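Wikenum announces Surnura 2 firmware for the Mitden 60 macro lens

03/11/2020

For immediate release

Wikenum today released Surnura 2, a firmware update for the Mitden 60 macro lens. The update revises the autofocus drive, adds a user-set focus limiter and extends electronic distance reporting to the closest part of the focusing range. It is free of charge to all registered owners of the lens.

The Mitden 60 is a 60 mm fixed focal length lens for mirrorless cameras, intended for copy work, product photography and the recording of small parts. It reaches life size (1:1) at its minimum focusing distance. Under the previous firmware, the lens searched its full range whenever the camera lost contrast. Surnura 2 divides the range into 17 zones and begins each search in the zone last used, moving to the neighbouring zones only if no focus is found.
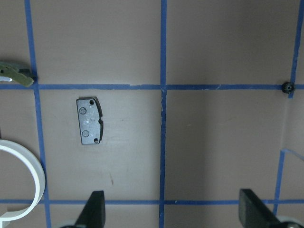 The focus limiter is set from the camera menu or from the control ring on the lens barrel. Near and far limits are stored in the lens itself and are kept when it is moved to another body. Limits matter most in copy work, where the subject lies flat and large parts of it may carry little detail. On a plain beige surface marked out with blue painter's tape, for instance, the tape edges and the small scuffs along the strips give the autofocus system something to work on, while the bare cells between them give it very little. With the limiter set close to the working height, the lens stays within the stored range when the focus point falls on a bare area. Manual focus is not affected by the limiter.

Distance reporting has also been changed. The lens now passes the focus distance to the camera at all settings down to 1:1. Earlier firmware stopped reporting below half life size. Bodies with a distance display will show the value in the viewfinder and write it to the image file.

"Most of the requests we received concerned repeat work at a fixed height," said Kobe Van Leeuwen, product manager for lenses at Wikenum. "The stored limits mean that an operator can remove the lens, refit it and carry on with the same settings." 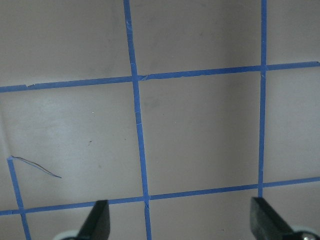 Flat work surface marked with a grid of blue tape.

The drive motor is now run at two speeds. The faster is used for single autofocus and the slower for continuous autofocus and video. The slower setting reduces the visible change in framing as focus moves, an effect that is more noticeable at close range. Users may select either speed for all modes.

"The optical design is unchanged and so are the correction profiles," said Gun-woo So, who leads firmware development. "Files taken before and after the update can be processed with the same settings."

Compatibility and installation

Surnura 2 can be installed on every Mitden 60 sold to date. The lens must be attached to a compatible body with a fully charged battery. Installation takes some 2 minutes, during which the camera must not be switched off. Lenses used with the Yang extension tube should be updated with the tube removed. Autofocus remains available with the tube fitted, but the focus limiter is disabled and reported distances do not allow for the added extension.

User settings stored under earlier firmware are cleared by the update and should be noted beforehand. It is not possible to return to an earlier version after installation.

Availability

Surnura 2 is available now from the support section of the Wikenum website. Lenses made from October onwards are supplied with the firmware already installed. Owners without a compatible body may have the update carried out by an authorised Wikenum service centre.

Press contact: Wikenum Press Office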